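6.4 Recovering from a grip fault during block sorting

Applies to: Zoltach two-arm sorting cell, controller software 1,769 and later. For older controllers, use the recovery sheet in the Björklund binder.

A grip fault (code 382) is raised when the finger position and the motor current disagree for longer than the time set in the grip menu. The arm that raised the fault stops where it is and keeps its fingers at the last commanded force. The other arm finishes its current move and then stops. The message on the operator screen reads GRIP MISMATCH, followed by L or R for the arm.

Code 382 was first logged in November, when the right arm reported a held block after the fingers had closed on nothing. It went through the full place motion 194 times before Folke Rustad stopped the run. The log showed no errors. The check described in step 7 was added after that.

CAUTION: The fingers stay powered during a grip fault. Do not pull a block out by hand. Releasing the force suddenly can make the fingers snap shut.

CAUTION: Both arms hang over the table and can sag a short distance when the brakes are released. Keep your head and hands out from under them.

Before you start

Write down the fault code, the arm letter and the cycle number. The cycle number is lost when the fault is cleared. Tell anyone working at the nearby benches that the cell is about to move.

Clearing the table

1. Press HOLD on the operator screen. Wait for both arms to show HELD.

2. Look over the table from the side, with your eyes close to table height. Blocks can end up close under an arm, where they are hard to see from above. Check the bins too, and check that no cable has slid into the path of an arm. The tabletop is glossy, so make sure you are looking at a block and not its reflection.

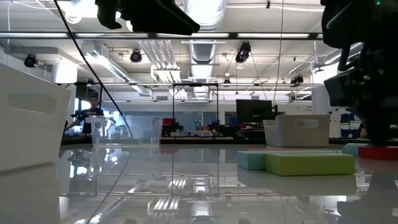

3. Press the emergency stop before reaching in. HOLD alone is not enough.

4. Remove any block that is under an arm or touching one. Leave the bins where they are unless one has been knocked out of position. If you move a bin, run section 4.2 (Bin locations) before going on.

5. Release the emergency stop and select RECOVER, then the arm letter.

Checking the grip

6. Open the wrist camera view for the faulted arm. If the fingers are empty, go to step 8.

7. If there is a block in the fingers, compare it with a good grip. Both fingers should lie flat against the sides of the block, with the block level between them.
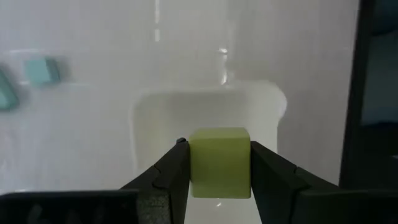 A block that is tilted or held by one corner should be treated as a failed grip even if the current reading is normal. Select OPEN SLOW with the block over a bin, never over bare table. The normal reading for a held block on our cell is some 1,928 counts. Yours will differ, so note it at commissioning.

8. Inspect the finger pads. Replace both if either one is lifting or torn. Pads are Trorkach part 6B, sold in pairs.

9. Select ZERO FINGERS with nothing between them, then CLEAR FAULT.

10. Run five cycles at SLOW before returning to normal speed.

NOTE: If code 382 comes back within those five cycles, lock the cell out and contact Torunn Lundgren at Cotstead service. Do not widen the mismatch limit to get through a shift.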